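Villura concrete sealer, matt, for worktops and indoor floors

Product no. 221
Contents: 2 litres
Colour: clear, does not make the surface darker
Made by Toditz, sold by Tan Surface Care

Villura is a water-based sealer for grey concrete and cement surfaces inside the house. It goes into the upper layer of the material and leaves no shine. We have it in our shop for more than 13 years and it is still the sealer which our customers order again most often.

When do you need it?
Concrete without protection takes in oil, coffee and washing-up water very easily. After some months you will find pale marks and dull places which do not go away with normal cleaning. Villura slows this down, so that you have time to wipe a spill before it goes deep. Please note that it does not protect against scratches. For kitchens where people cut or push heavy pots directly on the surface, we recommend the harder product Mamitz, which you will find under the same menu.
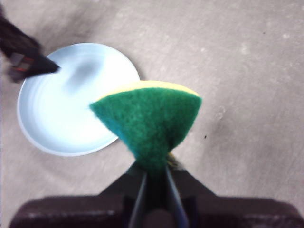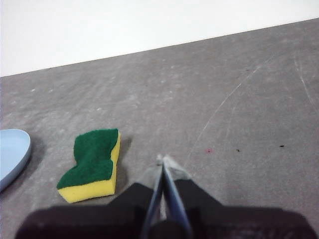
How to use
Clean the surface with warm water and a little mild soap, then rinse it two times. Old wax must be removed completely. Let the concrete dry for 36 hours with the window open. Shake the can well, pour a small amount into a flat tray and put it on with a short-hair roller, always in the same direction. Wipe off what is left standing on the surface. The second coat follows on the next day.

Do not use it below 13 degrees. Fresh concrete must be at least two months old.

Care afterwards
A soft cloth and soap are enough for every day. Please avoid vinegar, lemon and all cleaners for lime, they will eat the sealer. For dried food, leave a wet cloth on it for some minutes before you rub.

Delivery
The can is sent in a closed box and must be kept free from frost. Orders for the large can are not possible before March, the small can is in stock.

Questions about old or painted floors are answered by Zhuoran Jiang. For trade prices please write to Zeyu Ren and tell him the size of your surface in square metres.

Page last changed: 13/06/2020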